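콘달든 게스트하우스 침실 사진 모음

2층 침실의 침구를 5월에 새로 정리했습니다. 방마다 색을 다르게 잡았고, 베개 커버는 모두 프린비에서 구입했습니다. 침대 시트는 전에 쓰던 것 중 상태가 좋은 것만 골라 다시 씁니다. 사진은 오전에 찍은 것이며, 사진을 누르면 크게 볼 수 있습니다.

방 이용 안내
체크인은 오후 4시부터입니다. 침구는 손님이 바뀔 때마다 전부 교체합니다. 이틀 이상 묵으시는 경우에는 요청하신 날에만 갈아 드립니다. 여분의 담요는 복도 끝 장에 있으며 자유롭게 꺼내 쓰시면 됩니다.

베개 커버에 대하여
프릴이 달린 커버는 세탁망에 넣어 약한 코스로 돌립니다. 건조기에 넣으면 주름 장식이 한쪽으로 말리는 일이 있어 그늘에 널어 말립니다. 다림질은 가운데 면만 하고 가장자리는 손으로 펴 줍니다. 베개 솜은 6개월마다 점검하고 꺼진 것은 바꿉니다. 커버만 따로 구입하고 싶다는 문의가 종종 있는데 저희는 판매하지 않습니다.

추가 비용
베개를 하나 더 쓰실 경우 1박에 2,000원을 받습니다. 예약할 때 메모란에 적어 주시면 미리 올려 둡니다. 메밀 베개와 낮은 베개도 있으나 수량이 적어 당일 요청은 어려울 수 있습니다.

클런컴 방
분홍색 방으로 부르는 곳입니다. 산호색 물방울무늬 베개에 같은 계열의 프릴을 둘렀고, 시트는 무늬 없는 베이지색입니다. 베개 두 개를 침대 머리 쪽에 겹쳐 놓았습니다. 이 방은 골목 반대편이라 밤에 조용한 편이고, 창이 작아 여름에는 아침 햇빛이 늦게 듭니다. 혼자 오시는 분들이 많이 찾습니다.

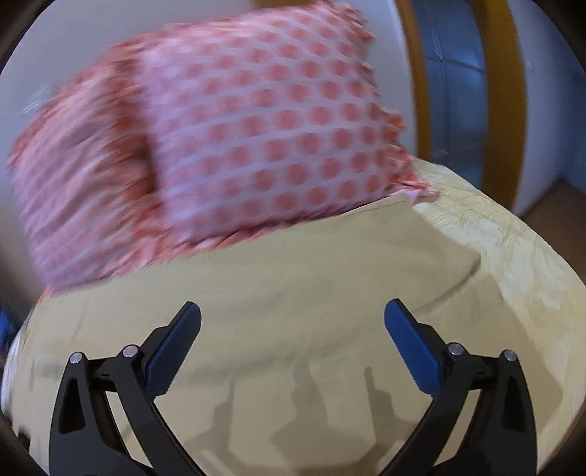 프릴 달린 베개 커버가 얼굴에 닿아 불편하면 어떻게 하나요?
프런트에 말씀하시면 장식이 없는 흰색 면 커버로 바꿔 드립니다. 비용은 따로 없고 밤 10시 전까지 가능합니다.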